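Batodeck open day recordings

README, last touched in January

Hello! If you've landed in this folder you were probably at the open day, or somebody sent you the link afterwards. I put this together in a bit of a rush, so do shout if something doesn't match up.

What's in here

Wrist camera recordings from the bench demo we ran for visitors, with two arms and one wooden table. There are 39 sessions, one folder each, and every folder has the video, the joint log and a short text note typed by whoever was nearest the keyboard. The notes vary a lot (one of them just says "better!").

All of it comes to 670 MB zipped. I squashed the video quite hard to get there, so small print on labels can go mushy. If you want the bigger files, ask me and I'll dig them out.

How the day went

Doors opened at 10 and we had people at the table until we packed up at 4. The task was picking little dropper bottles out of a row and setting them down again further along. I'd planned a grand tour with slides and everything, but everyone wanted to stand by the bench and have a go, so the slides stayed shut and I was quite happy about that!

The children were much better at steering than the grown-ups. They didn't fuss about getting the fingers perfectly square, they just went for it. The group from Resska stayed longest and asked all the awkward questions, mostly about what happens when a bottle tips over. (You stand it up again by hand and carry on.)

Folder names

Each folder starts with the letter of the table, then the session number, then a word for who was driving: guest, staff or mixed. "Mixed" means one of us took over partway through, and the changeover time is in the note.

Things to watch out for

Seven sessions have no joint log. I forgot to restart the logger after lunch, sorry. The video is fine, so I left them in, and they're listed in missing.txt.

The light changes a good deal through the day with those big windows, so don't expect the morning and afternoon clips to match.

Using it

Play with it, teach with it, put it in a talk. Please say it came from Batodeck, and please don't try to work out who any of the visitors are. If you're at the Witkowska site there's already a copy on the shared drive, so save yourself the download.

Pick any folder to start with, they all work the same way, and most clips have a view of the bottles over the fingertips. 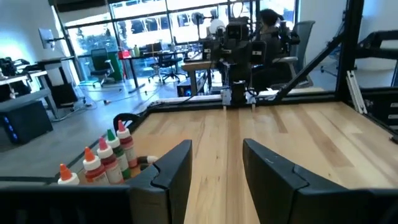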